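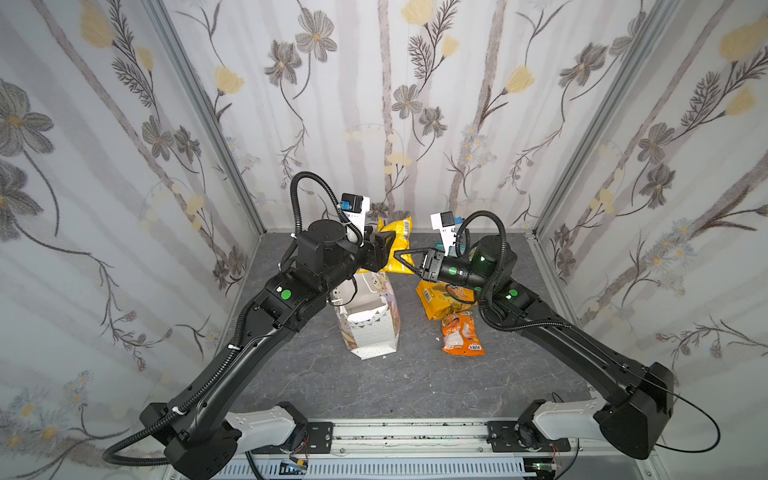 Planning and budgeting for a packing robot in a small workshop

We are a small shop that fills gift bags with snacks for birthdays, school events and office parties. In the busy months the packing table is the slowest place in the whole business. If you have the same problem and you are thinking about a two-arm robot for the table, these tips may save you some money. I wrote them with my partner Demetrius Whitfield, who keeps our accounts and who made me remove two of my more optimistic paragraphs.

Before you ask for any price

Write down what you pack. I mean every product, with its size, its weight and how the package behaves when you squeeze it. A box is easy. A bag of chips is full of air, it slides, and it changes its shape every time it is touched. Our list had 28 products, and when we looked at it carefully, most of the difficult ones were soft bags.

Then stand by the table with a watch and measure how long one order takes by hand. Do this in a quiet hour and again in the late afternoon, when people are tired. We compared everything later with these times, and I was sorry that I measured only one afternoon.

Decide also which part of the work you want to give away. Putting snacks into an open paper bag is one task. Opening the flat paper bag is another task, and a much harder one. We left this second part to human hands and our budget became smaller at once.

One arm or two

One arm is cheaper, and sellers will tell you that it is enough. For boxes and cans I agree. With soft snack bags, a second gripper can support the bottom corner while the first one holds the top, and this is worth a lot if your products are light and floppy. Ask for a price with one arm and a price with two arms on the same rail, so that you can compare them properly. If you buy one arm now, ask for a rail long enough for two.

We asked two suppliers, Dorkia and Fukon. The offer from Dorkia was lower on the first page, but the rail, the cable channel and the fingers were all listed as options. The offer from Fukon looked expensive and had these things inside. After Demetrius put both in one table, the difference was small. Please always make such a table.

Things that are easy to forget in the budget

Fingers for the gripper. Thin, tapered fingers go better between soft bags, and wide ones hold boxes better. Plan for two kinds and a spare set of each.

Cameras. Ask if the cameras at the wrists are in the price, and who adjusts them after somebody bumps the arm. It will be bumped.

Cable protection. The sleeves on the arms move all day, and a damaged cable stops everything. Put a spare one on the first order, when the delivery is free.

The table and the walls around it. A heavy table that does not shake is more important than a beautiful one. We wanted side walls too, so that fallen snacks stay near the arms. You can cover the walls with what you have at home, but check with the supplier first if the pattern disturbs the cameras.

Practice goods. Snack bags become tired after many grips, and you can not sell them after this. We put 15 percent of our monthly snack purchase aside for practice, and in September we used all of it.

Your own hours. Somebody must stay with the machine in the first weeks. Write these hours in the budget with a real wage, also if it is your own.

Ask for a test with your own products

Do not accept a demonstration with wooden blocks. Send a carton of your real goods, the ugly ones too. Rasmus Lepik, who has a small candy business called Landside, gave me this advice and I am grateful for it. He had paid for his first gripper after seeing a very nice film with plastic cubes.

Ask especially to see the corners. In the middle of the table almost every gripper looks good. The trouble starts when bags lie pressed together against a wall, one over the other, and the finger has to come in from one side.
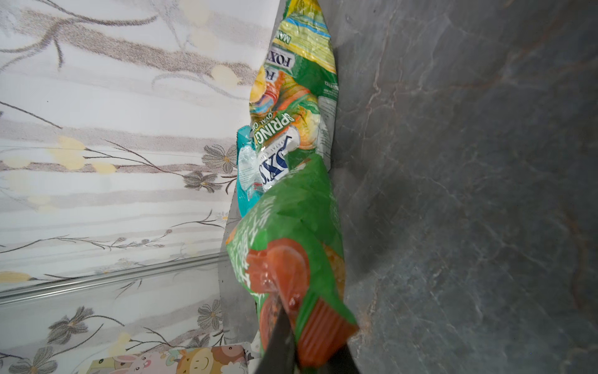 If the supplier says that corners can be solved later, ask how many hours of work "later" means and who pays for them. We received a written answer only after the second time of asking – 17 hours, on our side of the bill. It went into the table with the rest.

How much to keep in reserve

We kept 3000 dollars separate, not for the machine but for the surprises. A part of it went to a stronger table and another part to an electrician. What is left stays in the same account for spare fingers.

Do not sell your old packing bench in the first season. When the robot waits for a part, you will need a place to pack by hand, and customers with a party on the next morning will not wait with you.

Last, look at the service agreement before the discount. Ask in which hours a person answers the telephone, in your time zone, and how long a broken wrist motor stays away for repair. Write the answer next to the price, in the same line.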